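Home safety checklist for families with under-fives
Kang Parent and Toddler Group, revised November 2020

Go through it room by room. Tick each line, or write what needs doing beside it. The comments come from parents who used last year's version.

Kitchen
1. Cleaning products on a high shelf or behind a catch. OK / To do
Comment: Our Zirnel catch held for one child and gave way to the next. Pull it hard yourself before you trust it.
2. Dishwasher tablets out of reach, tub closed. OK / To do
3. Kettle flex short and pushed to the back. OK / To do
4. Bin with a lid that stays down. OK / To do
Comment: Still finding teaspoons in ours. Not a hazard, but check before bin day.

Living room
5. Bookcase and television fixed to the wall. OK / To do
Comment: The Ladex straps need a proper wall plug in plasterboard. The screws in the packet were too short for our wall.
6. Blind cords tied up on a cleat. OK / To do
7. Button batteries: remote controls, musical cards and key fobs all have a screwed cover. OK / To do
8. Older children's beads, magnets and small bricks kept in a closed box. OK / To do

Table and work surfaces
9. No tablecloth that hangs over the side. OK / To do
10. Corners padded if they are at head height for your child. OK / To do
11. Hot drinks, scissors and pens without caps put away after use. OK / To do
Comment: Permanent marker counts. Ours went on the skirting board and then on the baby.

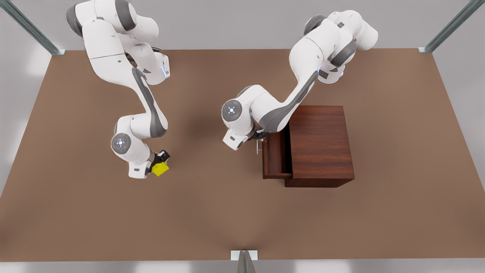 Stairs and landing
12. Gate at the top screwed to the wall, not pressure fitted. OK / To do
Comment: We have a Claris gate and the latch wants tightening every February or so.
13. Nothing left on the treads. OK / To do
14. Banister gaps too narrow for a child to get through. OK / To do

Bathroom
15. Cold water in first, then hot. OK / To do
16. Medicines in a locked cabinet, including the ones in your handbag. OK / To do
17. Door lock can be opened from outside. OK / To do
Comment: Keep a coin on top of the door frame. It took us 35 minutes to get a two-year-old out.

Bedrooms
18. Cot clear of the window and radiator. OK / To do
19. Window restrictors fitted and working. OK / To do
20. Smoke alarm on the landing tested. OK / To do

Repeat the whole list every 4 months, and again when a child starts to crawl or climb.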